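Brastar Wood Carving Supply
Carving Tools > Adzes and Crooked Knives > Bortolotti Elbow Adze

Bortolotti Elbow Adze, Large
Item 2913
Availability: In stock
Page updated October 10, 2018

The Bortolotti large elbow adze is a roughing and finishing tool for cedar, alder, basswood and other soft to medium woods. It is made for people working on poles, house posts, large masks, bowls and bench ends, where a mallet and gouge would be too slow and a chainsaw too coarse. The blade is lashed and bolted to a one-piece handle cut from a natural branch fork, so the grain follows the bend and the elbow does not split under load.

This is the larger of the two adzes we carry from Bortolotti. The smaller one, sold as the Mira, has a narrower blade and a shorter handle and is better for masks and bowls. If you plan to work mostly on logs or thick planks, choose this one.

What you get
One adze, assembled and sharpened
One leather blade guard
One spare length of lashing cord
Care sheet

Blade
The blade is high-carbon spring steel, forged and then ground by hand. It has a shallow sweep with slightly raised corners, which keeps the edges from digging in when you work across a flat surface. It is 65 mm wide at the cutting edge. The bevel is on the underside, and the back is polished to the same finish as the bevel. It arrives sharp enough to use, though many carvers will want to adjust the bevel to suit their own swing.

A straight blade and a deep gutter blade are also available for the same handle. Changing a blade means removing the lashing and two bolts, and it takes a little practice to get the lashing tight again. People who switch often usually end up buying a second handle.

Handle
Handles are cut from maple or yew, depending on what the maker has on hand. We can't take requests for one or the other. Each is finished with boiled linseed oil and left without varnish. Color and shape vary from piece to piece because every fork is different. The angle between blade and handle is checked before the tool leaves the shop, and the balance is close from one adze to the next.

The grip is left slightly thick. You can shave it down with a spokeshave or crooked knife until it fits your hand. Oil the bare wood again when you are done.

Texture and finish
An elbow adze leaves a surface of small, regular facets. On many older carvings from the Northwest Coast and elsewhere, these facets were left as the final surface, in rows that follow the form. With this blade, a light stroke in dry red cedar leaves a shallow facet with clean edges. In green wood the facets come out longer and a bit softer.

Even rows depend on the swing much more than the tool. Keep the elbow close to the body, let the adze drop, and move your feet along the log — reaching is what makes the rows wander. We suggest a scrap plank for the first few sessions. 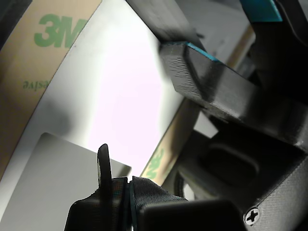
Sharpening
Work the bevel with a curved slip stone or with abrasive paper wrapped over a dowel. Keep the bevel flat from heel to edge. A rounded bevel makes the blade skip off the wood, and it is the most common fault we see on adzes sent in for regrinding. Finish with a leather strop and compound on both faces.

For daily use, stropping is usually enough. Go back to the stone when you see bright spots along the edge. Do not use a dry bench grinder on this blade. Overheating ruins the temper, and blades damaged in this way are not covered by the warranty.

Storage
Wipe the blade with camellia oil or light machine oil after use and put the guard on. Store the adze somewhere with steady humidity and away from heaters. The lashing may loosen in very dry weather. If it does, take it off and lash it again with the cord supplied. Do not soak the head in water to tighten it, as this will swell the fork and rust the bolts.

Specifications
Blade width: 65 mm
Blade steel: high-carbon spring steel
Handle: maple or yew, natural fork
Sweep: shallow
Bevel: single, underside
Blade guard: vegetable-tanned leather
Use: right or left hand

Shipping and lead time
Stocked adzes ship in 4 business days. When we are out of stock, the wait is roughly 7 weeks — handles have to season before they can be fitted and this can't be hurried. Orders placed in June may take longer, as the Bortolotti shop closes for part of that month.

We ship to the United States and Canada. Some bare-wood items need extra paperwork for other countries, so please write to us before ordering from abroad.

Returns and warranty
Unused tools can be returned for a refund. Once a handle has been shaved or a bevel reground, we can only exchange the adze for a fault in the steel or the fork. Chips from nails, grit or stone in the log are normal wear. Regrinding is available for a fee, and return shipping is included within the United States.

Related items
Mira Small Elbow Adze
Bortolotti Replacement Blade, Straight
Bortolotti Replacement Blade, Gutter
Sornent Slip Stone, Curved, Fine
Sornent Strop and Compound Set
Crooked Knife, Double Edge
Brastar Log Cradle, Pair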